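Betex sets out equipment plan for Gerotley laundry

2025-08-02

Linen and garment service Betex has released its equipment plan for the Gerotley site, with two-armed folding robots listed as the largest single item. The plan covers 5 years and was prepared by operations manager Morven Hepburn.

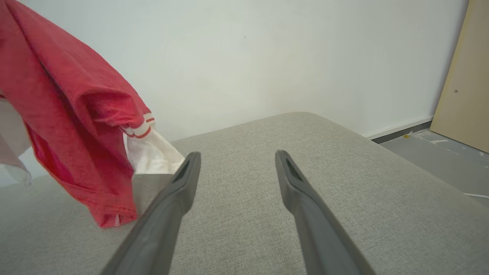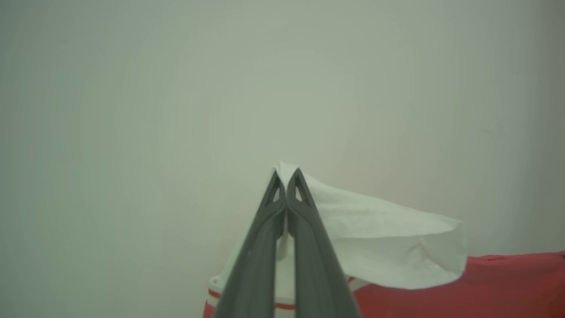
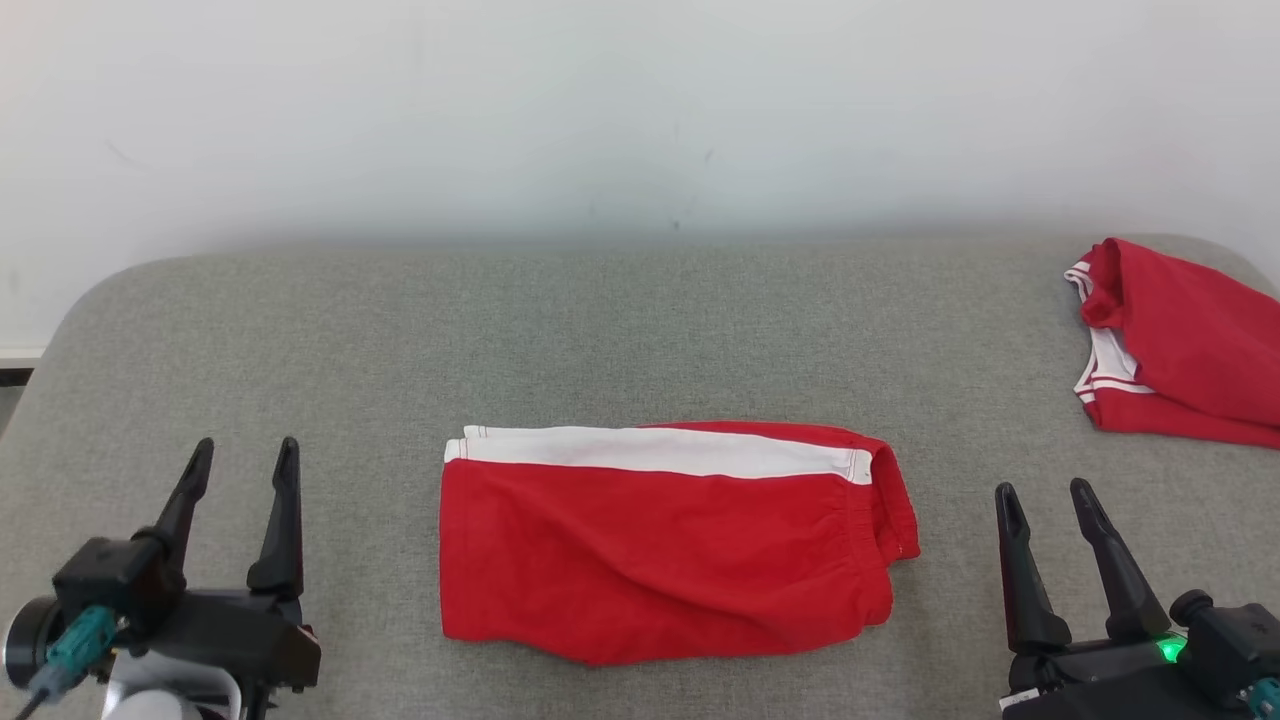
Two-fingered grippers near red garments and, in the second picture, holding a white paper tissue.

Under the plan, Betex will lease one unit in the first year and defer any purchase until running costs are known. Replacement gripper fingers, cabling and staff training are to be budgeted separately from the lease. The Gerotley site processes 600 garments a day, of which 100 are sports items folded by hand.

The company said no positions among its 22 staff would be affected by the first stage. A second unit, for the Trarkness depot, remains subject to approval.

Suppliers wishing to tender may request the specification from the Betex purchasing office on Dalgleish Street. Submissions close at the end of August.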